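**Are we any closer to a machine that can tidy up? (split from the Drorkside thread)**

---

**gasketman**

Splitting this off because the Drorkside thread was supposed to be about their warranty and it has turned into the usual argument.

My position, for anyone who missed it: no, machines can't do chores yet. They can do one motion, many times, on a table somebody set up for them. I run a small shop that does pump rebuilds. We have one arm and it loads a lathe. It's great at loading a lathe. It has never once swept up, sorted a bin of mixed bolts, or put a wrench back where it goes, and every sales rep who comes through tells me that part is just around the corner. I have been hearing about that corner for a long time.

**plumbline_kay**

Depends what you call a chore. My dishwasher does a chore. My dryer does a chore.

**gasketman**

Your dishwasher does the wet part. Who loads it?

**plumbline_kay**

My kids, badly. Which is sort of my point. The bar isn't that high.

**torx_and_tea**

I'm a bit more hopeful than gasketman but not by much. I've been following the Mudevance project on and off since April. They publish their task list, and the tasks are the kind of thing you'd actually want done: pick up, put in, wipe off, stack. Success rates look good on paper. The trouble starts when you read what the tasks consist of. "Tidy the work surface" comes down to a little red peg and an open box.

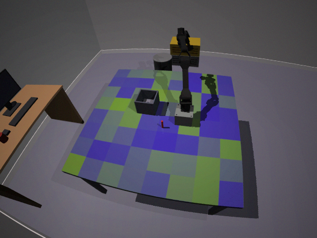
**oldbrass** Doltwood did the same thing when they were pitching us. Every number in the slides came out of simulation, and when I asked for the same numbers from a real bench they said they'd get back to me. That was two jobs ago. I'm still waiting on the email.

**torx_and_tea**

Yeah, simulated like theirs is. I don't hold that against anyone, you can run a lot more tries that way and you don't break a wrist joint every afternoon. But look at what's there to tidy. One peg standing up by itself, with bare tile around it, and a box with its top open. My workbench has never looked like that, including the day I built it.

**nightshift_lou**

I'll take the other side since somebody should. You guys are judging a first-grader for not doing calculus. Moving one thing into one box is where it has to start. Once the arm can do that reliably you add a second thing, then a cluttered table, then a real one. I worked in packaging for years and that's exactly how the pick cells came along. They were laughable and then one year they weren't.

**gasketman**

Pick cells came along because the boxes all got made the same size. The warehouse changed to suit the machine. I'm not rebuilding my kitchen so a robot can find a spoon.

**nightshift_lou**

You already rebuilt your kitchen so a dishwasher could fit under the counter.

**gasketman**

OK, that one's fair.

**plumbline_kay**

lol

**fennel_static**

Long post, sorry.

I did some contract testing for a place called Villanueva a while back, on the software end. We had a pick-and-place task in simulation that passed 300 runs in a row. Everybody was thrilled. Then we moved it over to the real arm and in the first 60 tries it got the part into the bin 2 times. Same arm model, same gripper, same part, as near as anyone could measure.

What went wrong was boring. The real table wasn't quite level. The overhead light put a glare on the part after lunch. The gripper pads had worn a little, and the part slid instead of lifting. The simulator didn't know about any of that, and every time we taught it about one thing another one showed up. A thin upright part was the worst of the lot, by the way. If the fingers come in slightly off, you knock it over, and now it's lying down and rolling and the whole plan is for a part that's standing up.

We did get it working eventually. It took the whole contract, and the result was an arm that could put that part in that bin. I wouldn't call that nothing – but I wouldn't call it housework.

**nightshift_lou**

Did it stay working, though? That's the bit I care about.

**fennel_static**

As far as I know. I left. I heard they changed the bin and had to redo some of it.

**oldbrass**

"They changed the bin" should be on a T-shirt.

**torx_and_tea**

Fennel, were you randomizing anything in the sim? Table colors, friction, lighting, that sort of thing? I thought that was supposed to take care of the glare problem.

**fennel_static**

Colors and lighting, yes, and it helped with the vision side. It did very little for the slipping. Friction we varied late and not enough. I'd do that first if I had it over again.

**grindstone77**

Can I ask a dumb question? Why does everybody start with an arm bolted to the middle of a table? My mess is on the floor, the stairs, the back of the couch. An arm on a block could reach maybe one percent of it.

**torx_and_tea**

Not dumb. A fixed base is easier, because you always know where the shoulder is. Put it on wheels and you've added a whole second set of errors.

**grindstone77**

So the answer is it's easier. That's what I figured.

**gasketman**

And it's the reason I don't buy the timeline. Every one of these results is the easy version, and the price quote is for the hard version.

**nightshift_lou**

Nobody in this thread has been quoted a price for a house robot.

**gasketman**

I've been quoted for a "general shop assistant." Asked the rep if it could empty a chip tray. He said it could be trained to. I asked who does the training and he said I would. I already empty the chip tray, it takes me less time than the phone call did.

**plumbline_kay**

I'd still buy one that only picked up Lego. I mean that. One object type, one box, carpet only. Take my money.

**oldbrass**

How much of it?

**plumbline_kay**

Counted the pieces under the couch on Monday: 147. Name your price.

**fennel_static**

Carpet's harder than a table, sorry to say. But at least Lego doesn't roll.

**grindstone77**

The wheels do.

**torx_and_tea**

I'll post again if Mudevance puts up anything with more than one object in it, or anything from a real bench. If somebody has seen a real-arm run of that peg task, uncut, please link it. Not the sped-up kind.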